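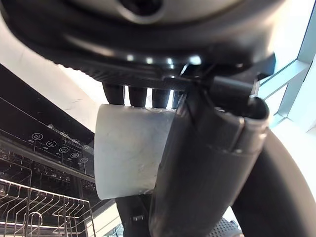 Isla Thornbury
Technology reporter

Last updated: Friday, 16:40

A robot that judges its own grip from a small camera at its wrist dropped fewer items in kitchen trials when it was taught to ignore most of what the camera could see, according to results released by the Skemano laboratory.

The method, called Drovgate, was tested on the loading and unloading of domestic dishwashers. It discards parts of the camera view that do not move with the gripper, and estimates from what is left whether a held object is slipping. No force sensor is fitted to the fingers.

Wrist cameras are cheap and stay close to the object, but the view they give is crowded. A gripper finger can cover a large share of it, and the rest may hold racks, control panels, cables and strong daylight from a window. Earlier software from the same laboratory often took a change in reflected light for a movement of the object and closed the gripper harder in response.

Drovgate compares short runs of images. Anything that keeps its position relative to the finger is treated as held. Anything that shifts as the arm moves is treated as background and given little weight. An object that starts to drift between the two groups is reported as a slip, and the arm slows while the grip is corrected.

The laboratory ran 101 trials with the new method. One was thrown out after a recording fault, leaving 100 for analysis. The object was lost in 2 of these. The older software, tested on the same tasks in the same kitchen, lost it in 30 out of 100.

Both losses under the new method came when the finger hid almost all of the object. The report says the software had too few visible points to follow in those cases and raised no warning. A second camera on the far side of the gripper would probably help, the authors write, but would add weight and another cable at the wrist.

Pale, plain objects were harder than patterned ones. The software relied on small marks and creases to follow them, and its estimates became less steady when direct sun removed that detail. Glassware was left out of the trials altogether.

The tests were carried out at Ametepe using a single arm, and the report does not claim that the settings would carry over to other machines. Speed was also unchanged – the time saved on dropped items was spent on the slower movements that follow a slip warning.

Cirport, which supplied the computing equipment, had no part in the analysis. The laboratory plans to repeat the work in February with a different gripper and to publish the image recordings alongside the code.

Contact the newsdesk | Copyright and terms of use | Back to top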